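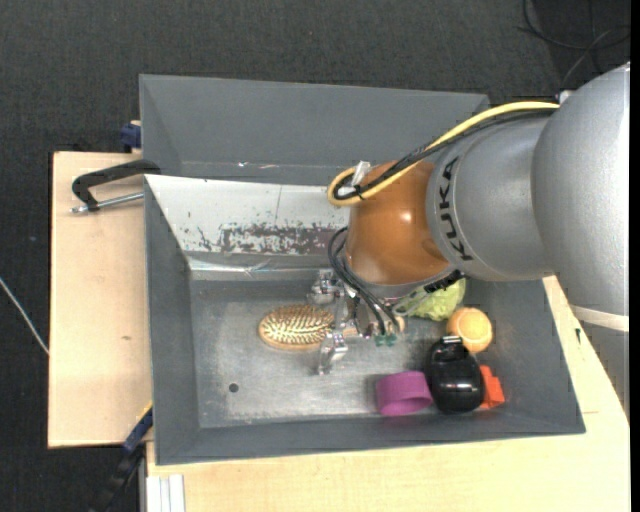

Can a machine tidy up a family home today? It can do small parts of the work, slowly, when a person prepares everything first.

May, by the Arnberg science desk

In the hall of Wekon, the test begins with a gray bin of mixed things. A hairbrush lies with its bristles up, and a ball sits near something black and glossy. For a child this is easy. For the arm, every object is a new question of where to hold it.

The engineers allow 50 tries for one object and write down each miss. A brush is difficult, they told me, for its handle and its bristles ask for different grips. Soft things are worse.

Nartey, a smaller firm, wants to sell a laundry helper in 2 years. I visited them also, and I saw it fold one towel in 28 minutes. The towel was quite well folded.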